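Keeping a Simulated Room Honest: Our Working Rules
June 12, 2025

Since September I have been responsible for the scene rules on the Tymoshchuk project, and several readers have asked me to set them out in one place. What follows is the version in force at Heltell. It governs simulated domestic rooms only; physical test cells fall under a separate document.

Scope and Naming

Every room receives a name and a revision number before any task is written for it. The room discussed in this post is Flovcombe, revision 3. A change to furniture, floor colour or lighting requires a new revision, however minor the change may seem to the person making it. Small items on tables may be varied within a revision, provided that the variation is recorded in the scene log.

Household objects must be placed where a resident might reasonably leave them. A lidded pot on a side table is acceptable. Objects that intersect a surface, or float above it, are to be corrected before the revision is released.

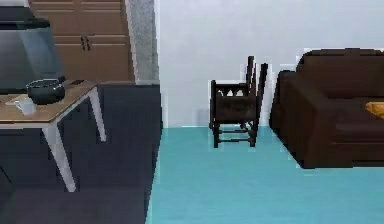 Who may approve a new room revision?

Any reviewer who did not build the room may approve it, once the checklist has been completed and filed with the scene log.

The checklist is kept in Cleler, our in-house tracker, and currently holds 91 entries. I recognise that this is long. Most entries concern collision geometry and can be cleared by script, but the remainder call for a person to look at the room from up to five viewpoints and sign for each one.

Mounting and Markers

An arm fixed to a tabletop must be fixed at the base, and the offset between base and table origin must be written into the revision file. Fiducial markers are to be modelled as separate parts with their own identifiers. Two markers on one arm must never share a pattern. Decorative items may remain on the same table as the arm, but they are to be entered as obstacles and given full collision shapes.

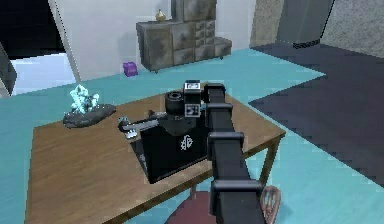 Rendering Faults

Jagged edges and bright outlines around furniture are logged as cosmetic faults and do not block release. A fault that alters the apparent position of an object does block release, and the revision returns to its builder.

Comments on the draft of revision 4 may be left below. I am particularly interested in hearing from other groups that treat floor colour as a controlled variable, as our own wording on that point remains unsettled.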